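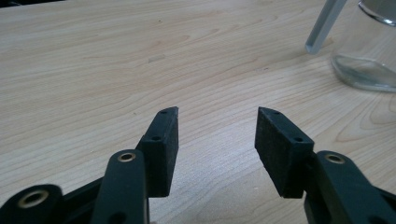 Zesutitz Candle Workshop
Progress report to the Beltine Small Makers Fund, period ending February

Work on the beeswax pillar line continued through this period. We made 2661 candles against the plan in our application, nearly all of them in the two sizes we agreed to start with. The third size is on hold until the new molds are in. The supplier, Hoarau, shipped the first set with the wrong base diameter and has agreed to replace it at no charge. We expect the replacements in April.

Wicks took more time than we had allowed. The braided cotton we used last year burned well in the narrow pillar but drowned in the wide one after the second hour. We tested nine wick sizes in the wide pillar, burning each in four-hour sessions with a full cool-down between them. Two sizes gave an even melt pool and a steady flame. We chose the smaller of the two, which left less soot on the test jar. The burn logs are attached as Appendix A.

Equipment. The second melting tank was bought with grant money and has been in use since the start of the period. It holds temperature better than the old one, and we no longer have to stop pouring at midday to let wax catch up. The old tank is now used only for dyed wax. We have not yet bought the label printer. The model in our budget was discontinued and the one that replaces it costs more. We would like to move the difference over from the packaging line and will send the request form separately.

Packing and finishing now take place in the front room, which frees the back room for pouring.
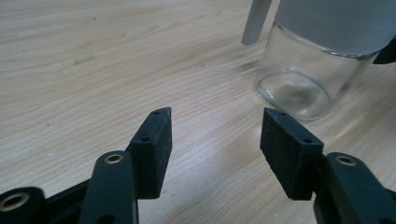 Tabletop in light wood, Zesutitz workshop.

Sales. The shop at Pomunwood took a standing order in November and has reordered twice. Holiday sales were good for the narrow pillar and slow for the wide one, which we put down to price. We will try the wide pillar without a gift box in the spring. Online orders were flat. Returns were low, mostly breakage in shipping, and we have switched to a heavier carton.

Problems. The price of filtered beeswax went up again in January. We bought ahead to cover the spring, so cash is tighter than forecast. We do not need to change the payment schedule.

Next period: receive and test the replacement molds, begin the third size, finish the safety labels, and settle the printer purchase. Receipts for the tank and the wick stock are in Appendix B.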